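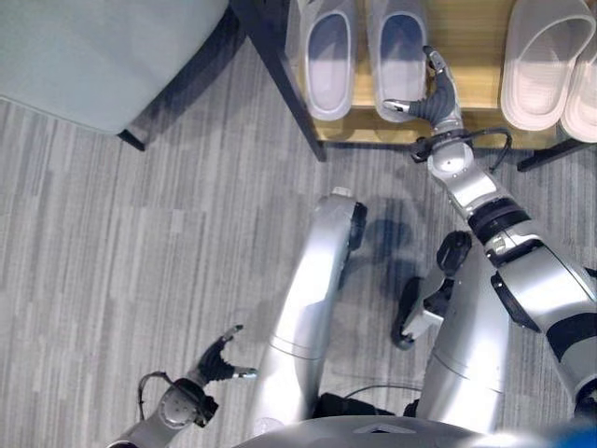 Session store move, Orengate – notebook, Feb 10, 2023

Print | E-mail this entry

Moved sessions out of the app process and into the database. Should have done it in December when Boyang Tang first asked.

Started on the Kunasar branch. Migration ran clean on staging, 3,433 rows copied. Old table left in place, read only.

First problem – 376 of those rows had no expiry. The old code only wrote one if the user ticked "remember me". Gave them all a two-week default. Not elegant.

Second problem, login loop on the Tadham subdomain. Cookie was set for the bare host so the browser never sent it back. Changed the domain in config, cleared the cahce, loop gone.

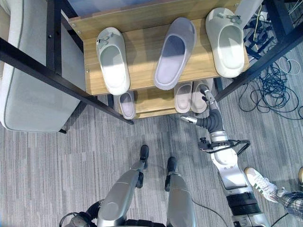 Then the test suite. 242 pass, 2 fail, both in password reset. They stub the old store directly so they'd fail whatever I did. Rewrite them, don't skip them.

Cleanup job not scheduled yet. Run by hand for now:

npm run sessions:prune

Needs the env file loaded frist or it points at local.

Still open:
- rate limit on the login route
- drop old table once Boyang signs off
- logout on one device kills all of them, is that what we want?

Comments

Xiong: Prune script locks the table on my machine. Delete in batches?

Boyang Tang: Yes to batches. And no, logout should only end the one session.

Xiong: ok will push a fix to the Kunasar branch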